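Keeping Cut Vegetables Fresh in a Shared Kitchen: A Comparison of Storage Methods
Project report, Food and Household Studies
Natsumi Uchida, Kenna Haldane and Yuto Shibata
Last updated: April

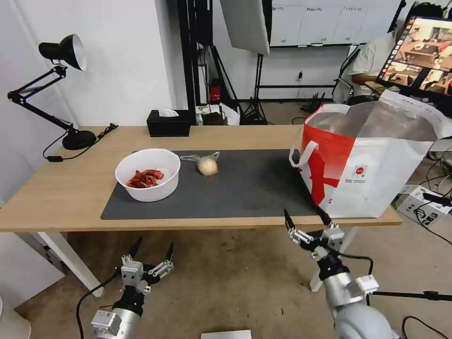
Our project looked at how people in shared housing store vegetables after they have been cut, and how well each method keeps them over several days. We chose the topic after noticing how much half-used produce was thrown out in our own building, Navanell House. Most advice on the subject is written for whole vegetables, but students tend to cut more than they need and save the rest. An open bowl of chopped red pieces on a table and a small round item tied up in a clear plastic bag are the two most common forms of storage in a kitchen like ours, and we wanted to know what each one does to the food.

1. Background

A vegetable goes on living after it is picked. It takes in oxygen, gives off carbon dioxide and loses water through its skin. Cutting speeds all of this up. The skin is broken, the cells along the cut release their juice, and the surface that can dry out or pick up bacteria becomes much larger. A whole bell pepper can last a week or more in the refrigerator. The same pepper in strips will usually be past its best several days sooner.

Three things can go wrong with cut vegetables. They can dry out, they can turn soft and wet, and they can grow mold or bacteria. The trouble is that protecting against the first often makes the second worse. A tight bag keeps the water in, but the water collects on the plastic and sits against the food. An open dish lets the water go, and the food shrivels.

Food safety guidance generally says that cut produce should be refrigerated within two hours. We followed this in all of our tests and did not test storage at room temperature.

2. The survey

Before the storage tests we gave a short paper survey to residents of Navanell House. We got 29 completed forms back. The questions asked which vegetables people most often had left over, how they stored them, and how they decided when to throw them away.

Onions were named most often, followed by bell peppers, cabbage and cucumber. For storage, 13 people said they used a plastic bag of some kind, usually the one the vegetable came home in. The others used lidded containers, plates with another plate on top, foil, or nothing. Several people wrote that they had good containers but the lids were missing.

The answers on throwing food away were less clear than we had hoped. Our question asked "How do you decide?" and left a blank line, and many people wrote only "smell" or "looks bad." Marisol Ticona, who read our draft, pointed out that we should have offered choices to check. We agree. It was also hard to compare answers from people who cook daily with answers from people who cook once a week.

3. Method

We tested red bell pepper, yellow onion and green cabbage. All were bought at the same store on the morning of the test, rinsed, dried with a clean towel and cut with the same knife. Peppers were cut into small squares, onions were peeled and cut in half, and cabbage was shredded.

Each vegetable was divided into equal portions of 105 grams, except the onion halves, which were weighed as they were. The portions were stored in four ways:

Open bowl, no cover
Plastic produce bag, knotted
Lidded plastic container
Lidded plastic container lined with a folded paper towel

All of them went on the middle shelf of one refrigerator. We moved the portions one place to the right each morning so that no method always had the coldest spot at the back.

Each portion was weighed once a day. Two of us also scored it for color, firmness and smell on a scale from 1 to 5, without talking to each other first. When our scores differed by more than 2 points, the third member scored it as well and we used the middle number. The paper towels were changed when they felt wet. We stopped scoring a portion once it had visible mold or a bad smell, and nothing from the test was eaten.

4. Results

Open bowl. These portions lost the most weight, and the loss was greatest on the first day. The pepper squares curled at the edges and became leathery. The cabbage turned limp and its cut edges went brown. The onion halves formed a dry layer on the cut face, but when we sliced that layer off, the inside was still firm. None of the open portions grew mold during the test. They did give the refrigerator a strong onion smell, and we received a complaint about this from the second floor.

Knotted bag. Weight loss was very small. The pepper kept its color well at first, but drops of water formed inside the plastic, and the squares touching the bag were the first to go slimy. Shredded cabbage did badly in the bag for the same reason. The onion half did well. It has much less cut surface for its size than the chopped pepper does, so less liquid came out of it.

Lidded container. This gave results between the open bowl and the bag. Water collected under the lid and dripped back onto the food. The pepper at the bottom of the container, where the liquid pooled, scored lower than the pepper on top.

Lidded container with paper towel. This was the best method for pepper and cabbage on all three scores. The portions lost a little more weight than those in the plain container, and most of that was liquid in the towel. For the onion the towel made no difference that we could measure.

5. Discussion

The results suggest that the right method depends on how finely the vegetable has been cut. For large pieces with one cut face, a closed bag is good enough and takes up little room. For small pieces, something has to take up the liquid.

We had expected the lidded container to be clearly better than the bag. In our test the difference between the two was small, and for onion there was none. Changing the towel mattered more than the type of container. On one day we forgot to change it, and the cabbage score dropped by the next morning.

Cost should be considered too. A paper towel is cheap, but using one every day or so adds up, and it makes waste. Ngân Phùng suggested a small cotton cloth that could be washed and used again. We tried this with one portion of pepper after the main test was over. It seemed to work about as well, but a single portion is too little to base a finding on.

6. Limits of the project

We used one refrigerator, and other residents opened it all day long. The temperature must have gone up and down, and our thermometer only showed the reading at the moment we looked. We also ran the full test only once. Vegetables from a different week or a different store might behave differently. The scores for smell were the least reliable part of the work, especially with onion on the same shelf as everything else.

7. Suggestions for the house

We gave the following suggestions to the residents at the end of the project.

Cut only what you plan to cook, and leave the rest whole with the skin on.
Store chopped pepper and shredded cabbage in a container with a dry towel at the bottom.
Keep onion halves in a closed bag with the cut side down.
Write the date on the container with tape.
Throw out anything slimy, even if it smells fine.

Yuto has kept a roll of tape and a marker on top of the refrigerator, and most of the containers now have dates on them. The raw weights and score sheets are in the binder in the house office.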